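Apr 4, 2025

Up before the alarm, again. Coffee, half a roll, out. Rain all the way in and the bus packed, stood the whole time with my bag on my feet. Wrote none of this on the bus like I planned so doing it now on the couch with one eye on the rice.

Bench day. Whole day. The Kindinley order came back on the schedule after all that silence and of course they want it first. Przemysław had it on the board when I walked in, underlined, and a box with Urban crossed out next to it. So Urban waits. Urban always waits. I like the Urban people, they send actual drawings.

Spent the first hour just getting the bench so I could stand looking at it. Whoever had it last left cable ties, a dead marker, a sandwich wrapper (!!) and somebody's reading glasses. Glasses went in the office drawer. Wiped it down twice. Old tape goo in one spot that never comes off no matter what, I picked at it with my thumbnail and gave up.

Then trays. I have opinions about trays now, is this who I am. The red ones are the good ones, they don't slide and the corners are round so you can get a small part out with one finger. The gray ones we got from Grollus have that sharp lip inside and everything hides under it. Vittoria keeps putting the gray ones back on my shelf and I keep moving them to hers. We have never discussed it.

How I do it – valves in one tray up at the left, empty tray by my right hand, checked ones go in the empty one. Don't reach over. Handle turns, ends look clean, thread's not chewed up, in it goes. When I started I had it all in one big heap and kept checking the same ones over again, got to lunch with no idea what I'd done. Never again.

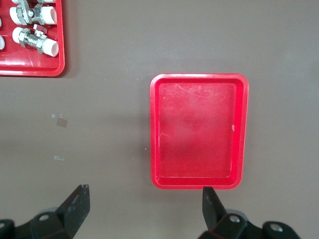

Got 34 through before break and was pleased with myself, then found the list said 12 of them were supposed to be the other handle. Not my mistake! The list was printed from the old file. Still had to pull them back out and wrap them and write the slip and walk it all over to stores, where the printer was out of labels, so back for labels, so back again. Lost most of an hour to that. Przemysław said "well at least you caught it" in that voice. I did catch it. He could just say thanks.

Lunch: soup from the thermos, lukewarm. Vittoria had the lentil thing with lemon and gave me a fork of it, need to get the recipe. She's going to her sister's in June and wants me to cover her two weeks at the bench by the window. Said yes right away. I'd have said yes for the window alone. Then thought about it afterward and those are the weeks Nirkano always dumps the big repeat on us, so she knows exactly what she's doing. Fine. Window.

Afternoon slower. My hands get stupid after 3. Dropped a valve on the floor and it rolled all the way under the rack, had to lie down on my side and fish it out with the broom handle, and got a dust bunny the size of a mouse with it. That one goes in rejects, rule is rule, though it looked perfectly ok to me. I put a dot on it with marker so nobody sneaks it back in.

Some of the trays are getting really beat up. You run your fingers over the bottom and it's all scratches. Asked if we could order new ones and got told to "put it on the sheet". The sheet has been full since I started. I wrote it in the margin, sideways, with an arrow. I don't even want them that bad, I kind of like the old ones, they've gone soft looking. But if new ones came I wouldn't cry.

Also asked about the stool. Also the sheet.

What I did like today: the stretch after second break when the radio was off and it was only clicking. Handle open, handle shut, next. Was thinking about Dad's shed, all his jam jars nailed up under the shelf by the lids, screws in one, washers in another, and one that was just "misc" and was honest to god the most useful jar in the place. Used to be my job on Sundays to sort misc. I hated it. Now I get paid for it, so ha. Should call him. Should have called him last week. He'll want to know if we deburr by hand and I'll say no Dad and he'll make the noise.

Closed up at quarter past. Swept, lids on, left a note for the morning saying where I stopped and which tray is which, with a drawing becuase last time nobody could read my writing. Przemysław read it over my shoulder and laughed at the drawing. It was a perfectly good drawing. Then he said tomorrow he'd do the Kindinley paperwork himself so I don't have to, so maybe that was the thanks.

Home, wet socks, laundry still in the machine from last night and it smells so it's going around again. Neighbor's package is still in my hall. Rice done, slightly burnt on the bottom, ate that part first. Egg on top. No vegetables, don't care.

Looked at the kitchen drawer while I was getting a spoon. The drawer is a disgrace. Batteries, rubber bands, 2 can openers of which neither opens cans, takeout chopsticks, a key for I don't know what. All day I'm putting things in the right tray and then I come home to this. Pulled the whole thing out and tipped it on the table and now it's ON the table and I'm too tired to put it back. Good work me.

Things for tomorrow before I forget:
take the good marker from home
ask Vittoria lentils
call Dad (really)
return the bowl to upstairs
new insoles, the floor is killing me
ask AGAIN about the stool

Knee is fine btw, the left one, barely felt it except when I was down under the rack. Going to do the stretches. Ok probably not going to do the stretches. Bed by ten if the wash finishes, it's got that long spin at the end where it walks across the floor and I have to go lean on it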